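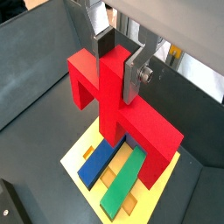 Isabelle Tremblay wrote on Tuesday:

Has anyone else had the Jakau board set out yet? We borrowed set 556 from the Landry Road cupboard and I have two questions. First, the red piece. My lot can all get the blue and green bars in without help, but the red one goes round and round and ends up on the floor. Is it meant to go in last? The sheet in our box stops at page 2, so I may be missing the bit that says. Second, is it all right to wash the board? There is paint in one of the slots, not ours.

Also, does it count as one item or two on the loans form? The form only has one line for it.

(end of quoted message)

Hello Isabelle, and hello list,

I had the same set before Easter and kept it for most of a term, so I can answer most of this. Sorry for the length.

THE ORDER OF THE PIECES

You are missing a page. Ours had a third one, which says to start with the long bars and leave the red piece until they are down. The bars are flat and simple, and children see quite quickly that a long bar wants a long slot. The empty slots are a darker, more orange colour than the top of the board, so they are easy to spot once you point this out.

I would not be strict about the order with younger ones. Ours often laid the bars across the board on the slant and left them there while they tried the red piece, and no harm came of it. You just have to move the bars again afterwards. I can scan page three and send it if someone reminds me at the weekend.

THE RED PIECE

It is hard for adults too. There is an arch at one side, a thick column next to it that stands higher, and then a long bar with a foot going down at the end. Children grab the column, as it is the obvious handle, and then they only look at the column. They don't notice that the arch and the foot both have to go somewhere.

What worked for us was taking the board away altogether for the first session. Put the red piece on a plain dark mat, standing on its legs, and let them turn it and look under the arch. We asked them to find the highest part with their eyes shut, and then to find the two ends. After that we brought the board back and most of them slowed down by themselves. Two still forced it, and one gave up and built a garage.

If someone is stuck, turn the board and leave the piece alone. I don't know why this helps but it did with nearly all of mine. 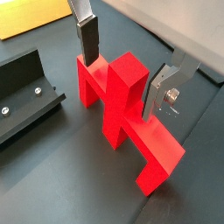

WASHING

A damp cloth for the board, with a drop of washing-up liquid if you need it. Please don't soak it. The slots hold water in the corners and ours took two days to dry out properly after somebody left it in the sink. For paint in a slot, try a wooden lolly stick wrapped in a bit of old tea towel. I used a metal skewer once on the Turby set and left a scratch that is still there.

The pieces can be wiped the same way. Check the inside corners of the red one, where crumbs collect.

THE LOANS FORM

One item. The board and its pieces go down together under 556. If you have the Bamum tray out as well, that is separate and goes under 1212. Somebody has been writing both numbers on one line and it makes a muddle when we try to find out who has what.

When you bring it back, please put the red piece in the box first, lying on its side, with the bars next to it and the board flat on top. Packed the other way up, the lid doesn't close, and people then put a rubber band round it and the corners of the box go. We are on our second box already.

ONE QUESTION FROM ME

Does anyone still have the pattern cards that came with the Bamum tray? They were in a clear plastic wallet and were last seen at Landry Road. I am not bothered about the wallet. If you have only a few of the cards, I would still like them, and you can leave them in the cupboard on the shelf with the Turby set.

The cupboard is open until half past four on Tuesday. If you are coming for the board, Isabelle still has it, so please ask her first.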